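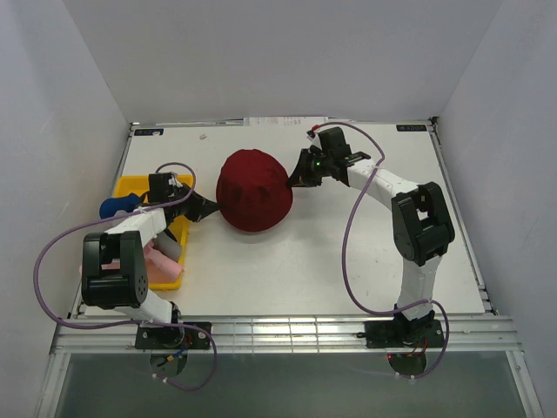
Irina Radu built the first version of her two-armed bench in the spare bedroom, and it lasted until the night the left arm swung wide and took the curtain rod with it. After that she rented a bay at the Brarnberg shared workshop in Camulport, between the lathe and a fellow who restores canoes, and she has been there most evenings ever since.

The idea came from her grandmother's mending basket. Irina wanted a machine that could pick up something soft, hold it from both sides and turn it over without dropping it or squashing it flat. Anybody who has folded a fitted sheet knows how much your two hands quietly talk to each other while you do it, and getting a pair of robot arms to have that conversation has taken her the better part of 7 months.

“Hard things are easy,” she told me over a very strong coffee. “You close the gripper, it stops, you've got it. Wool just keeps giving way and giving way, and you never get a clear answer.”

The bench is called Skundov, after the village where that grandmother lived. Both arms are bolted to an aluminum rail along the near edge of a white table, with pale gray walls on the other sides to keep the light even and the sawdust out (mostly). The walls were her neighbour Chiriac's suggestion – he's the canoe man – and he cut the panels for her one rainy afternoon in exchange for help with his taxes.

She has spent more time on cables than on code, I think. The purple ones run in big lazy loops, with zip ties holding the left one along its arm, and she went through 60 ties in July alone before she was happy with the slack. Too tight and the wrist tugs when it turns, too loose and you get a loop caught on an elbow.

Her logbook had reached attempt 762 when I visited, written up in pencil with remarks like “nearly” and “no, worse”. The next job is a sleeve, right side out to inside out, and she has set aside five old jumpers for it. The moths have already been at two of them, so she'll start there.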